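Went to the Urkeo open day at Rallport, 9/5/21. Thread, because I've had too much free coffee and I have opinions (1/9)

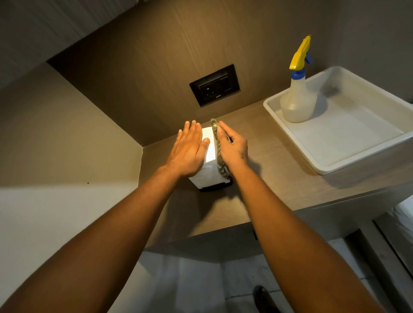
2/9 The first stop was cleaning. Before a robot gets anywhere near a cloth, Urkeo collect footage of people doing the job by hand, from head height, so you see the arms and whatever they're up to. One hand flat on the little white box to steady it, the other with the cloth folded up and pressed to the side. I do exactly this at home and had never once thought about the steadying hand!

3/9 They asked us which part we reckoned was hardest for a machine. Everyone said the spray bottle (yellow top, blue trigger, stood in its tray). Wrong, apparently. It's the cloth. A cloth is a different shape every time you pick it up, and a patterned one is worse - the software loses track of where the edges are.

4/9 They've got 3127 clips of wiping so far. Just wiping! I asked if anyone had watched them all and got a very tired nod from the back.

5/9 Next room was the robot itself, which they call Kuruc. Two arms on a wheeled base, slower than I'd imagined and much quieter. It wiped a shelf for us, missed the back corner, went back and did the corner. Proper round of applause for that.

6/9 Then it had a go at holding a small box still with one hand while cleaning it with the other. First try it shoved the thing along the shelf. Second try was good. Third try it dropped the cloth and just sort of waited, poor love.

7/9 I was allowed to drive one of the arms for 2 minutes with a pair of handles and I was terrible at it. Squeezing is easy enough, but knowing how hard you're squeezing is another matter. Bloke after me folded a tea towel, show-off.

8/9 Brosine had a table by the door with the grippers they make. You could put your finger in the soft one (I did, twice). They're hoping to have a version in March that can be rinsed under the tap, and I'd have thought that mattered quite a lot for cleaning.

9/9 Tours were 30 people at a time and ours overran, so I missed the talk on batteries. If anyone went to that one, tell me how long Kuruc goes between charges? Forgot to ask and it's bugging me now.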